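Proyecto Ultita: enseñar a ensamblar tornillos y arandelas con una pinza de mano

Memoria del proyecto de segundo cuatrimestre
Taller de Robótica y Automatización
Equipo: Liliana Bianchini, Eino Salminen, Vilgot Sæther y Cletus Ambrose
Tutora: Ffion Trevor

1. De dónde salió la idea

Cuando en febrero nos tocó elegir tema, la verdad es que veníamos con ganas de hacer algo enorme (Cletus quería un brazo que pusiera la mesa entera, con servilletas y todo), y fue Ffion quien, con mucha paciencia, nos fue llevando hacia una tarea pequeña que pudiéramos terminar. Nos preguntó qué era lo más difícil que hacíamos con los dedos sin darnos cuenta, y Vilgot, que estaba en ese momento montando una estantería en su casa, contestó que meter arandelas en un tornillo. Ahí empezó todo. Le pusimos Ultita al proyecto y con ese nombre se quedó.

La tarea es fácil de contar: coger una arandela de la mesa, llevarla hasta un tornillo y dejarla pasada por la rosca. Queríamos grabar muchas demostraciones hechas por personas con la pinza en la mano y entrenar después una política que repitiera el movimiento en el brazo del taller.

2. Material y preparación

Trabajamos con una pinza manual de dos dedos, con la cámara montada en el propio mango, y con tornillos de cabeza hexagonal y arandelas de varios tamaños. Las almohadillas de las puntas las rehicimos tres veces. Las primeras eran demasiado blandas y la arandela se hundía en ellas; las segundas resbalaban, y con las terceras, en ángulo, por fin pudimos levantar una pieza tan fina sin arrastrarla media mesa. Eino se encargó de casi todas esas pruebas y merece que quede escrito, porque fueron tardes muy largas.

Para el registro de las sesiones usamos una hoja compartida donde apuntábamos quién grababa, la posición inicial de las piezas y si la demostración servía. Parece poca cosa, pero cuando llegó el momento de limpiar los datos nos salvó de volver a ver todos los vídeos uno por uno.

3. Las demostraciones

Nos pusimos como meta 300 demostraciones. El primer miércoles hicimos muy pocas, entre que nos estorbábamos unos a otros y que cada cual agarraba la pinza a su manera, así que acordamos unas normas sencillas: acercarse despacio, cerrar los dedos sobre el borde de la arandela, esperar un instante antes de levantar y no corregir nunca con la otra mano. Esto último costó muchísimo, ¡la mano izquierda se va sola!

También decidimos variar la colocación de las piezas, con tornillos de pie y tornillos tumbados y las arandelas repartidas por la mesa, unas veces cerca y otras bastante lejos del tornillo. Liliana insistió en que no lo dejáramos todo ordenadito y tenía razón, pues nuestras primeras grabaciones se parecían tanto entre sí que el modelo habría aprendido el sitio y no la tarea.

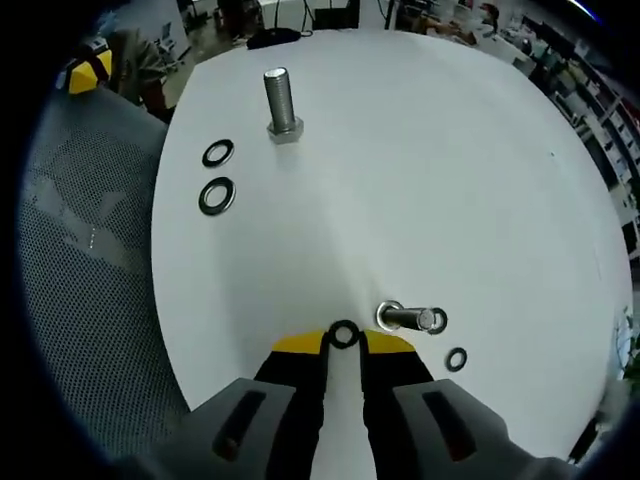 Figura 1. Arandela negra entre las puntas amarillas de la pinza, con un tornillo de pie y otro tumbado sobre la mesa.

Al revisar el material nos quedamos con 244 demostraciones válidas. Las demás las descartamos casi siempre por lo mismo: la arandela se caía por el camino, o los dedos tapaban la punta del tornillo justo en el momento de encajar y en el vídeo no había manera de saber qué había pasado. Lo segundo lo mejoramos inclinando un poco más la muñeca al llegar.

4. Resultados

Entrenamos dos versiones de la política. La primera cogía bien las arandelas pero las soltaba demasiado pronto, a un lado de la rosca. Para la segunda recortamos los tiempos muertos del principio de cada grabación y dimos más peso a las que terminaban con un encaje limpio, y el cambio se notó enseguida. En la prueba final, con 10 intentos sobre tornillos de pie, el brazo completó 7. Con los tornillos tumbados no lo conseguimos ninguna vez; el brazo se acercaba con buena orientación, pero al empujar la arandela hacía rodar el tornillo y ya no sabía recuperarse.

5. Lo que haríamos de otra manera

Empezaríamos a grabar antes, sin duda. Perdimos demasiados días discutiendo el diseño de las almohadillas sobre el papel. También separaríamos desde el primer día los dos casos, tornillo de pie y tornillo tumbado, porque mezclarlos nos complicó mucho entender los fallos. Y Cletus pide que conste que él propuso sujetar el tornillo tumbado con un segundo brazo, cosa que queda pendiente para quien quiera seguir el año que viene.

Las grabaciones, la hoja de sesiones y los archivos de las tres almohadillas están en la carpeta del taller. Si algún grupo los quiere usar, que nos escriba y se lo explicamos encantados.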